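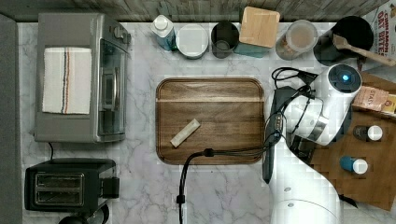 Eine Kundin schrieb uns im Oktober, sie habe ihr altes Brett jahrelang nach jedem Kochen in den Schrank geräumt, und das Fadach liege nun seit dem Auspacken auf der Arbeitsplatte und komme nur noch zum Abwaschen weg.

Genau so haben wir uns das gewünscht! Das Fadach von Alitz ist ein Schneidebrett aus Nussbaum, groß genug für einen Brotlaib samt Käse und Tomaten daneben, und mit seinen runden Ecken so freundlich anzufassen, dass man beim Vorbeigehen gern mal mit der Hand drüberstreicht. Auf hellem Stein kommt die Farbe besonders schön heraus. Weißer Marmor mit grauer Äderung und dazu dieses warme Braun - das passt einfach, auch wenn ringsum Toaster, Dosen und Müsli stehen und gar nichts extra aufgeräumt wurde.

Fadach Schneidebrett
Hersteller: Alitz
Holz: Nussbaum, geölt
Länge: 46 cm
Stärke: 24 mm
Ecken: gerundet
Rinne: umlaufend, gefräst
Lieferumfang: Brett, Baumwolltuch, Pflegekarte

Die Maserung läuft der Länge nach, und sie fällt bei jedem Stück anders aus. Manche Bretter sind fast gleichmäßig dunkel, andere haben helle Streifen oder ein helleres Band, das quer durchs Braun zieht. Wir sortieren solche Stücke nicht aus und bieten sie auch nicht als zweite Wahl an, dafür mögen wir sie viel zu gern. Wer lieber ein ruhiges, dunkles Brett hätte, schreibt das bei der Bestellung ins Bemerkungsfeld, und wir schauen, was gerade im Regal liegt.

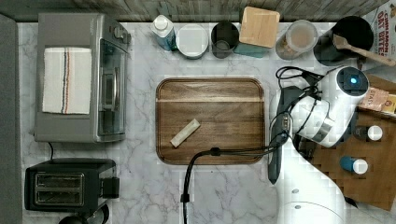
Geschliffen wird in mehreren Gängen, der letzte mit Körnung 3.000. Danach fühlt sich das Holz fast wie Stoff an (wir übertreiben kaum). Anschließend kommt Kaijage drauf, ein Hartöl, das wir auch für unsere Tabletts und Salatbestecke nehmen. Es wird mit dem Ballen aufgetragen, zieht 12 Stunden ein und wird dann auspoliert. Ein leichter Glanz bleibt, und der darf auch bleiben. Mit der Zeit wird die Oberfläche matter, vor allem dort, wo am meisten geschnitten wird.

Zur Rinne gab es bei uns die längsten Diskussionen. Im ersten Entwurf war sie tiefer, da sammelten sich die Krümel und wollten nicht mehr heraus. Jetzt ist sie flach und weich ausgerundet, folgt dem Rand bis in die Ecken und lässt sich mit einem Wisch sauber machen. Für Melone, Tomaten und einen ordentlichen Braten reicht das. Bei zwei Hähnchen hintereinander sollte man zwischendurch mal abgießen.

Schwer ist es natürlich auch. Beim Zwiebelhacken ist das ein Segen, beim Abtrocknen am Spülbecken braucht man halt beide Hände.
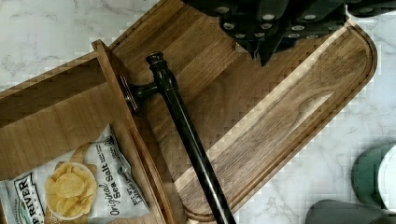

Kann ich auf dem Brett auch mit einem Brotmesser mit Wellenschliff arbeiten?

Das geht gut, nur sieht man die Spuren etwas früher als bei einer glatten Klinge. Feine Schnitte verschwinden beim nächsten Ölen zum größten Teil. Tiefere lassen sich mit feinem Schleifpapier herausnehmen, immer in Richtung der Maserung, und danach gehört frisches Öl auf die Stelle.

Zur Pflege
Mit warmem Wasser und wenig Spülmittel abwaschen, beide Seiten abtrocknen und hochkant stehen lassen. Bitte keine Spülmaschine und kein Einweichen im Becken. Riecht das Brett nach Knoblauch, hilft eine halbe Zitrone mit grobem Salz, kurz einreiben und abspülen. Geölt wird, sobald das Holz stumpf aussieht oder Wassertropfen sofort einziehen. Ein Teelöffel Öl pro Seite genügt, und was nach einer Viertelstunde noch oben steht, nimmt man mit dem Tuch ab.

Passend dazu
Kaijage Hartöl, in der kleinen Dose
Lulinley Tablett, helles Holz mit hohem Rand, praktisch für alles, was beim Kochen sonst im Weg liegt

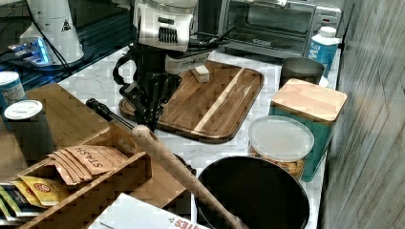 Mein Lulinley steht inzwischen ständig neben dem Brett, schreibt ein Käufer, und abends trage ich Brot und Aufschnitt darin direkt zum Tisch. Vom Fadach selbst bin ich begeistert, nur hätte ich gern noch eine kleinere Ausführung fürs Frühstück.

Daran sitzen wir gerade! Das kleine Fadach bekommt dieselben Rundungen und dieselbe Rinne, nur bei der Stärke probieren wir noch herum. Das große ist ab Lager lieferbar und geht in einem Karton ohne Plastik auf die Reise.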